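Caderno da oficina, sáb. 12 de outubro

Que manhã boa! O lote 3 de tinta ferrogálica ficou finalmente com aquele negro azulado que eu andava a perseguir desde junho. Usei as galhas da Collura, bem moídas, e deixei macerar no frasco grande do armário de cima. Filtrei duas vezes (o pano da Owusu larga menos fiapo, comprar mais).

Rendimento: 213 ml, quase tudo aproveitável. No papel Jolard a linha entra castanha e escurece à vista, uma maravilha de acompanhar. No Tririer espalha um bocadinho, talvez falte goma.

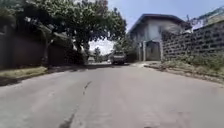
Quanta goma-arábica levar ao próximo lote?
Mais uma colher rasa por frasco, dissolvida à parte em água morna e juntada só depois de filtrar.

A Ohemaa Aidoo passou por cá e experimentou a pena larga: adorou! Quer um frasco para as etiquetas do herbário, a folha de prova dela está na gaveta, ref. 615. Falta testar com cravinho contra o bolor e ver como se porta o traço ao sol da janela. Lavar as penas logo a seguir, que a última ficou com ferrugem na ponta.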